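The gripper that closed on nothing
27 Aug 2024

I lost most of two weeks to a fault that only showed up on one object, so I'm writing it down before I forget the order of events.

The setup is the simulated kitchen I use for pick-and-place testing. The task list has 36 entries and the arm had been getting through nearly all of them since December. Then I pulled in a new batch of models from the Tarndale library, and the kettle started failing. The arm would come down, close the fingers a little above the handle, register a grasp, lift, and carry nothing over to the target. The log said success every time. Out of 174 attempts overnight, not one moved the kettle.

A failed grasp is routine. A failed grasp logged as a good one is a safety problem, even in simulation, as the same check runs on the real arm at Grellik. If that arm believes it is holding something, it skips the re-approach and travels at full transfer speed.

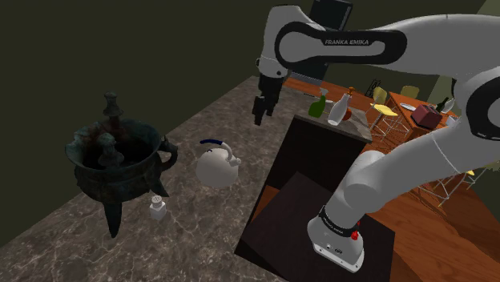 My first suspect was the pose estimate. I dumped the object frames and compared them against the mesh origins, and they agreed. My second was finger friction, which I changed three times for no result. I should have stopped after the first.

Florêncio Carvalho suggested drawing the collision geometry over the visual mesh. I had put that off because the viewer gets slow with it turned on. It took one look. The kettle's collision shape was a single convex hull, so the open space under the grip was filled in solid and the hull bulged out past the handle. The fingers were closing on the hull, stopping at a plausible width, and reporting contact. The cauldron from the same batch had the same trouble around its loop handle, but the planner takes that one by the rim, so it never came up.

That explained the contact but not the empty lift. The second half was mine. Back when I wrote the grasp check I let it pass on finger width alone, with a threshold of 3 mm, and never went back to add the object's height after the lift. The hull touched the fingers long enough to pass the check, then slid out on the first upward step.

Fixes, in the order I made them:

Kettle and cauldron split into several convex pieces each, handles kept open.
Grasp check now needs finger width and object height, sampled over 30 steps after the lift starts.
Any disagreement between the two halts the arm and writes the state to disk.

Horácio Rebelo has ported the second and third changes to the Grellik controller. He wants the halt to be a slow stop there and I want a hard one – we haven't settled it.

The kettle picks cleanly now. I still have to go through the rest of the batch for single hulls, and the import script should refuse them by default.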